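How Clay Becomes a Vase

Clay is a kind of soil made of very tiny, flat grains. People have been shaping it into pots, bowls and vases for thousands of years.
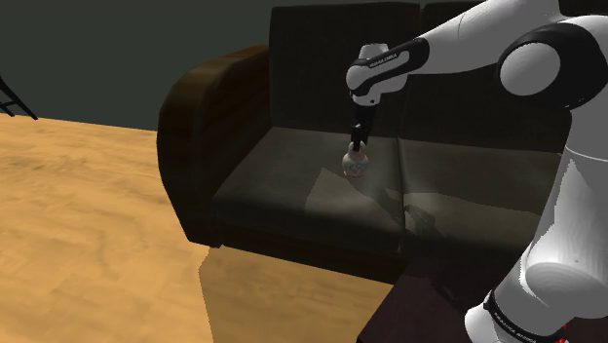

The grains in clay come from rock. Rain, ice and wind break rock down over a very long time, and the smallest bits wash into rivers and lakes, where they settle to the bottom in layers. Each grain is flat, like a plate. When there is water between the grains, they slide over one another. When you stop pushing, they stay where you left them. A material that behaves this way is called "plastic." In this sense the word has nothing to do with plastic bottles. It means that the material can be pushed into a new shape and will keep it.

Step 1: Wedging

Before making a pot, a potter presses and folds the clay many times. This is called wedging. It looks like kneading bread dough. Wedging squeezes out air pockets and spreads the water evenly. Clay with hard lumps in it is difficult to shape.

Step 2: Shaping

There are several ways to shape a vase.

Pinching: push your thumb into a ball of clay and squeeze the walls thinner as you turn it.

Coiling: roll the clay into long ropes and stack them in rings. Smooth the rings together inside and out.

Throwing: place the clay on a spinning wheel and shape it with wet hands. Round vases are often made this way. To make a narrow neck, the potter presses gently inward near the top while the wheel turns. This is called collaring.

Casting: pour runny clay, called slip, into a plaster mold. The plaster soaks up water and a firm layer of clay forms against it. The extra slip is poured out. The workshop at Rirley uses this method for its smallest vases and leaves the slip in each mold for 17 minutes.

Step 3: Drying

A fresh pot holds a lot of water. As the water leaves, the grains move closer together and the pot shrinks. If one side dries faster than the other, the pot can crack. Potters cover the thin parts, such as rims and handles, so that they dry at the same speed as the thick parts.

Halfway through drying, the clay feels like cold cheese. Potters call this stage leather-hard. It is firm enough to pick up and soft enough to carve. Once it is completely dry, it is called greenware – even though it is not green. Greenware breaks easily, and if you drop it in a bucket of water it turns back into mud.

Step 4: The first firing

The oven used for pottery is called a kiln. Wilson Zapata, a potter in Clerkel, heats his kiln by 90 degrees Fahrenheit each hour until it reaches 200 degrees. He holds it there overnight. Water boils at 212 degrees at sea level, so this slow start lets the last of the water leave before it can turn to steam inside the walls. Steam trapped in a pot can blow it apart.

After that, the kiln gets much hotter and glows red. The clay changes for good. It will not turn back into mud, however long it sits in water.

Step 5: Glaze

Glaze is a mixture of water and powdered minerals. It is brushed on, poured on, or used as a dip. In a second firing the minerals melt and then cool into a thin coat of glass. Colors come from metals in the mixture. Cobalt makes blue. Copper can make green or red, depending on how much air is in the kiln. Iron makes brown, yellow or black.

Words to know

Kiln: a very hot oven for pottery.
Slip: clay mixed with enough water to pour.
Greenware: clay that is dry but has not been fired.
Glaze: a coat of glass on the outside of a pot.

Try it

Make two pinch pots the same size. Cover one loosely with a plastic bag and leave the other open. Measure both across the top each morning and write down the numbers. Which one shrinks first?

Text by Chaiwat Sukprasert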